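Stop Filling the Bowl

10 July 2022

Quick one today because the kettle's on and the cat is yelling at me. Which is sort of the point.

I think leaving a full bowl of dry food out all day is the laziest thing we do to our cats. I did it for years. Two cats in a row. Bowl in the corner of the laundry, top it up when you see the bottom, job done. Every friend I have with a cat does the same and gets a bit huffy when I bring it up. Fair enough. I was huffy too.

But think about what a cat is for. Stalking, waiting, pouncing, eating a bit, sleeping it off. Then doing it all again. We've taken the whole first half of that away and kept the eating. And then we wonder why they get round as a cushion and attack our ankles at night.

My cat Clomness (came with the name, don't ask, we call her Clom) was heavy when I got her. Not cute heavy. Couldn't-wash-her-own-back heavy. The vet was kind about it and said the word "diet" a lot. I went home and bought the diet food and put it in the same bowl in the same corner, all day long. You can guess how that went. 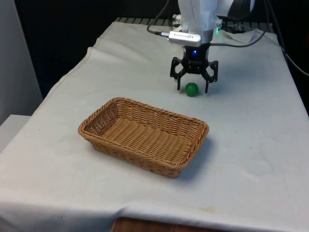 What changed things was dropping the bowl altogether for a while. Measured her food in the morning, put it in a jar, and that was the lot for the day. 60 grams. Small serves out of the jar, and some sort of game before each one. Chase something, then eat. Chase something, then eat. She was disgusted with me for most of a week. Sat where the bowl used to be and stared at the wall.

Then she started meeting me at the door to the hallway with her tail up, wanting the game. I hadn't seen her run before. Didn't know she could, to be truthful. She gallops like a small sofa.

Now the usual objection, which I get every time. "I work, I can't be playing with a cat all day." Nor can I! It's 3 goes a day. Before work, after work, before bed. Five minutes or so each. You spend longer than that looking for the other sock. If you're away long hours, hide a bit of dry food around the house before you leave. Back of the couch, top of the scratching post, inside an egg carton. She'll find it. They have noses. 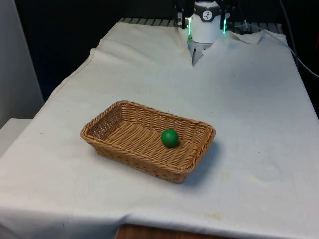

Green ball, wicker basket.

Second objection is the gadget people. I've got nothing against gadgets as such. I bought one. The Taltier feeder, 105 dollars, drops a serve on a timer, has a little tune. It's a decent bit of kit and it stopped the 4am yelling, I'll give it that. But it's still a bowl. The food just turns up at set times insted of all the time, and the cat still does nothing for it except sit there listening for the tune. My neighbour has the Hoekstra one with the app and spends her lunch break looking at her phone to see if he's eaten. He's eaten. He's a cat.

Use a feeder for the early serve if you like, I still do. Just don't let it be the whole plan and then tell yourself the cat's needs are sorted because you spent money.

Third one, and this is the one I have some time for: more than one cat. It's harder. One scoffs, one picks, and the picker misses out. Separate rooms, separate jars. Shut the door. It's a pain. I did it when I was minding my sister's pair over the holidays and by the second day I had food in my dressing gown pocket and had lost track of who'd had what. So yes, harder. Still think it's worth it.

And obviously if your cat is old or crook or on tablets, talk to your vet before you go changing anything. Same if yours goes off her food. A cat that stops eating needs a vet quickly, don't wait her out to prove a point.

The toys don't need to be flash either. I went a bit silly early on and ordered a pile of stuff from Cledora, most of which is under the fridge now. The favourites have been a shoelace (put it away after, they swallow string), a scrunched up reciept, and whatever rolls well on floorboards. Swap them round. Put half away in a cupboard and bring them out the next week and it's like Christmas.
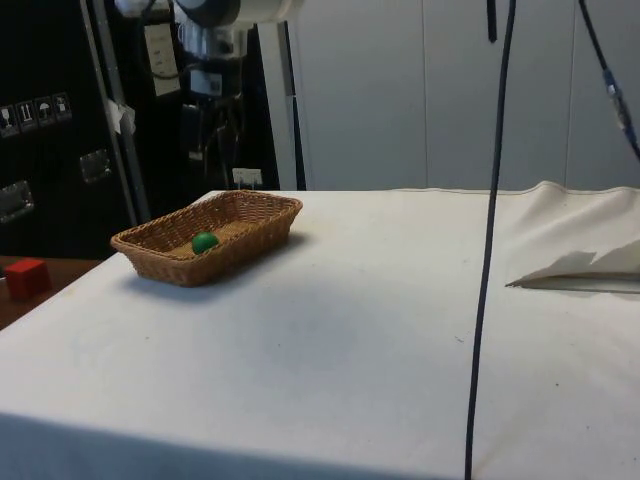

What I'd say to someone starting tomorrow

Weigh the food. Don't guess, the scoop lies. Ask the vet how much for your cat, because mine isn't yours.

Go slow. Take the bowl up for a couple of hours, then the morning, then longer. I went in all at once and I reckon that's why I got the week of staring.

Expect noise. Clom has opinions at 5pm and the whole street hears them.

Let her catch the thing. Nobody likes a game they can't win, and I've seen people wave a feather about over a cat's head until the cat just walks off.

She's lost a fair bit since then. Still solid. Washes her own back now, makes a great show of it on the rug when we have people over. Right, she's up on the bench next to the jar so I'd better go.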